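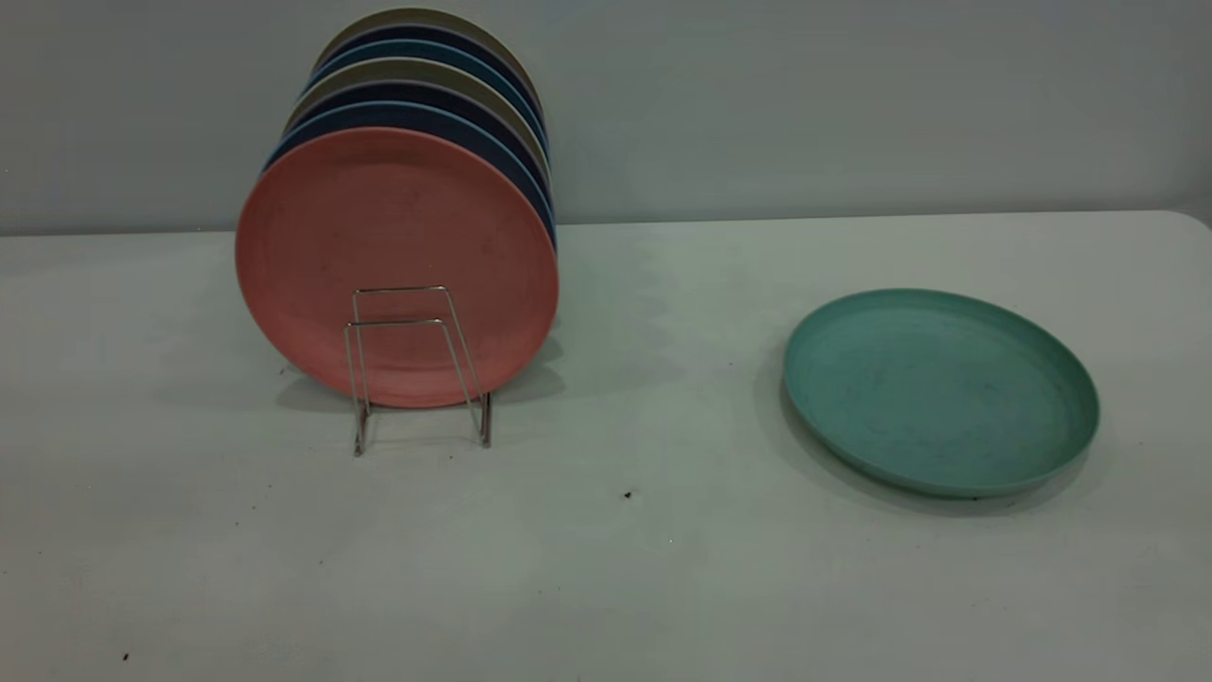

The canteen at Trenenance is handing its plate racking to a robot arm, and the 12 people in the kitchen have been told their hours are safe until July. I think that date is too soon.

Racking is dull work, and few will miss it. It is also the job people do sitting down when their backs are bad.
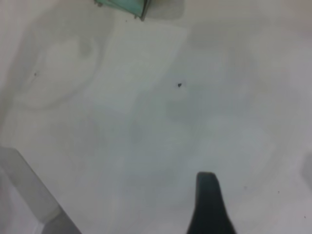
The gripper's dark green finger over the white tabletop.

Kanchan Rajput, who runs the late shift, wants the lighter duties written into the rota before anything changes. Management should agree to that now.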